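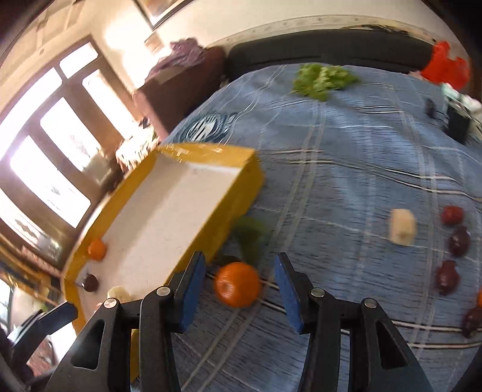
4. Making your first plaster cast

I'm assuming you've built the mould box from section 3 and your clay model is sitting in it, clay side up. If you're still fiddling with the model, finish that first. I've poured too early more than once and always regretted it.

1. Brush soft soap over the walls of the box. Two thin coats, and let the first one go dull before you start the second.

2. Put your water in the bucket, then sift the plaster in by hand. I use Primia fine casting plaster for small reliefs, but Bindley's ordinary stuff is fine for practice pieces.

3. Keep sifting until little dry islands sit on top and stop sinking. Leave it alone for a minute, then stir slowly with your hand right at the bottom (gloves on!).

4. Flick a thin layer over the clay first and blow it into the corners. Then pour the rest into one corner of the box and let it creep across.

5. Tap the sides of the box to bring the bubbles up.

Caution: plaster gets hot as it sets. Never put a hand or foot in it to take a cast, however much the children beg.

Note: don't rinse the bucket in the sink. Let the leftovers go hard, flex the bucket and bin the lumps.

6. Wait until it has warmed up and cooled down again before you take the walls off. Mine goes on a rack in the shed after that - in May a small relief dries nicely, in winter it takes ages.

7. Dig the clay out with a wooden tool. Metal ones scratch, and the scratches show up in every cast you make from then on.

If the surface comes out chalky, your mix was too wet. Filling and patching are in section 5.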